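Caring for a Light Wooden Tabletop

4 Mar 2022
By the Gridumcombe household page

Pale wood shows everything, and many people clean it too much. Mine has lived through tea, glue and one very long August with the window open, and I still like to look at it. I write down what I do.

For every day, a soft cloth is enough. Wet it, wring it until no drop comes out, and wipe along the grain. Then wipe again with a dry cloth. I put 4 drops of dish soap in 200 ml of warm water when the surface feels sticky – more soap only leaves a film.

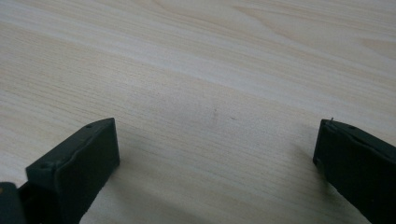
Bognár wrote to me that vinegar is much better than soap, and that it has been used in that family on every table for years. I have tried it. On an oiled table it made the surface dull after a few weeks, so I keep vinegar for the kettle.

White rings from hot cups are usually moisture in the finish and do not go deep. Lay a dry cotton cloth on the ring and press a warm iron on it for a few seconds, without steam. Lift, look, repeat. If the ring is dark, the water has reached the wood, and the iron will not help you. 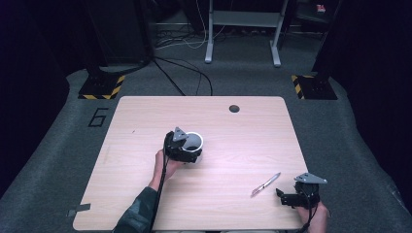 Page 437

Sticky remains of tape come off with a little cooking oil. Leave it for about ten minutes, roll the glue away with your thumb, and wash with the soap water. Please do not use a knife. A plastic card is hard enough.

Before you oil or wax, find out what is already on the table. Put one drop of water in a place where people do not look. If the drop stays round, there is a finish that still works, and
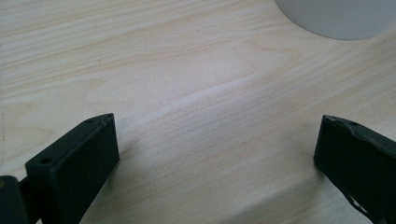

you can leave the oil in the cupboard for another season. If it sinks in and makes a darker spot, the wood is thirsty. Use a thin coat, wait, and take off all that is left with a clean rag. Oily rags must dry flat and outdoors, they can catch fire in a heap.

With veneer be careful with sandpaper. The layer is thin and you cannot put it back. For a small mark I first try a damp fingertip, then a soft eraser.
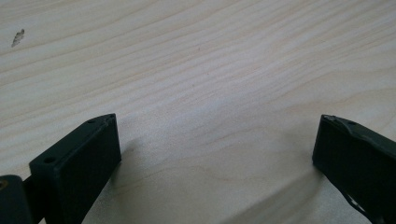
Small dents

Only for solid, unfinished wood. Put a wet cloth on the dent and touch it with the tip of the iron. The fibers swell up again. Let it dry overnight before you judge the result.

Comments

Gaver: The iron worked on my ring, but I needed five tries.

lorkon855: Can I use baby oil for the tape glue? I have no other in the house.

Bognár: I stay with vinegar.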